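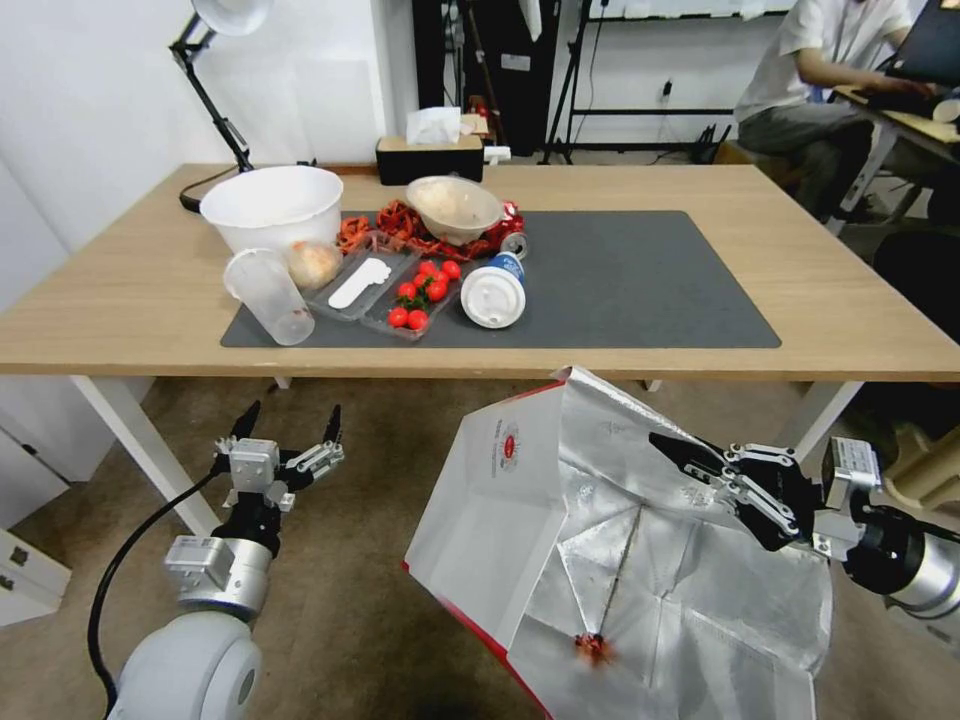
FOR IMMEDIATE RELEASE

Zeltwood Opens Orders for Stesska Tabletop Kit, Two-Arm Clearing for Break Rooms and Small Offices

CÁCERES — Zeltwood today opened orders for Stesska, a two-arm kit that clears a lunch table. Cups, trays, cans, wrappers, leftover food. Bag in one hand if the job calls for a bag. Orders ship from the Cáceres workshop starting in February, with install and support through Ikport.

Stesska is made for the table people really eat at. Takeout trays, a plastic spoon left lying in one of them, a cup with its lid still on, something round that rolled up against something else. Most clearing equipment on the market wants a tray line or a conveyor. Stesska wants a table and a bit of floor in front of it.

The kit comes with two jointed arms, each with a two-finger parallel gripper and dark fingertips, a head camera, arm cabling and the Stesska software on a one-year license. The grippers can pinch the top edge of a soft bag and hold it open below the table edge, so trash bags and foil-lined delivery bags both work. No special bin. No holes in the furniture.

Key points for buyers:

Works on standard office tables up to 220 cm long
Full kit weighs 65 kg with the base, two people can move it
Ships with 19 ready-made clearing routines, more by download
Dark desk mat included, recommended for pale wood tables
Quiet enough for somebody to keep working on a laptop at the next desk

That last one came up a lot during the pilot. Offices do not want to empty the room so the lunch table can get cleaned, and the slow mode is set up with that in mind. Arm speed drops, reach is limited to the table and the floor zone right in front of it. Slow mode is on by default and can be locked by an administrator. 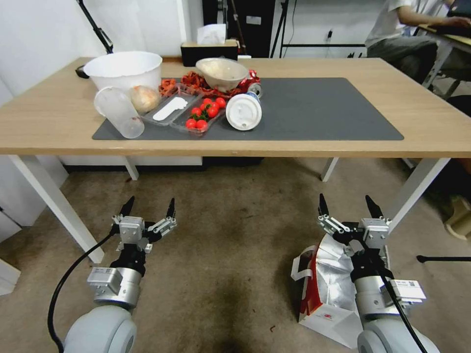
Page last updated: February, 4:10 p.m. (shipping info corrected)

Pilot results

The pilot ran in shared offices in Cáceres and covered 271 table sessions. Setups were kept messy on purpose. A typical one had cherry tomatoes in a clear plastic container, some with the green stems still on, a clear cup tipped over, a crumpled red-and-white wrapper or can, and a silver-topped can on its side near a white-capped drink container. A big white bowl or bucket at the back of the mat. Food pushed together on the left, right side of the mat clear, so there is room to sort.

Pilot sites asked for three changes and all three are in the shipping version:

Softer grip setting for small fruit and thin plastic cups
A "leave it" list, so the tissue box and the desk lamp stay where they are
Pause button on the base as well as in the app

The leave-it list takes a couple minutes to set up. Put the item on the table, tap it in the app, done. It can be changed any time, and each table gets it's own list.

Customers who got the early pilot software should update before using the new routines. Old routines will still run but the softer grip setting wont show up in the menu.

What Stesska does not do

It does not wash dishes. Does not handle hot liquids or knives, please keep these off the table during a session. Bags on the floor are fine inside the marked floor zone — outside it the arms will not reach for them. Glassware support is planned, no date yet.
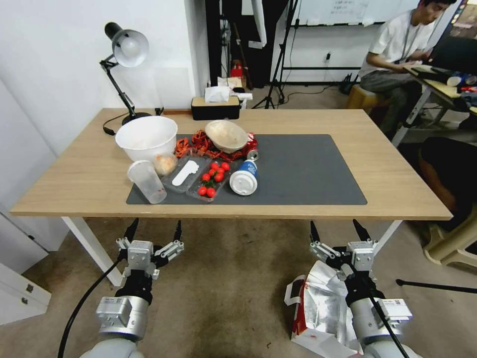 Ordering and Support

Orders are open now through Zeltwood direct or any Ikport office. Three ways to buy: full kit, monthly rental, or arms only for sites that already have a base and camera. Rental includes software, replacement fingertips and one on-site visit per quarter. Pricing on request, depends on region and number of tables.

Installation takes one morning in most offices. Ikport brings the base, levels it, runs the camera check and sets up the first leave-it list with the customer. Have the table in its final spot and a wall outlet within reach.

Demo slots at the Cáceres workshop are by appointment, mornings only. Bring your own lunch leftovers if you want to, many visitors do.

About Zeltwood

Zeltwood builds two-arm robot kits for offices, break rooms and small kitchens. Based in Cáceres. Stesska is the company's first product for tabletop clearing.

About Ikport

Ikport installs and services light automation equipment for small and mid-size workplaces.

Media contact: Zeltwood press desk, Cáceres. Spec sheet and high-res pictures on request.

###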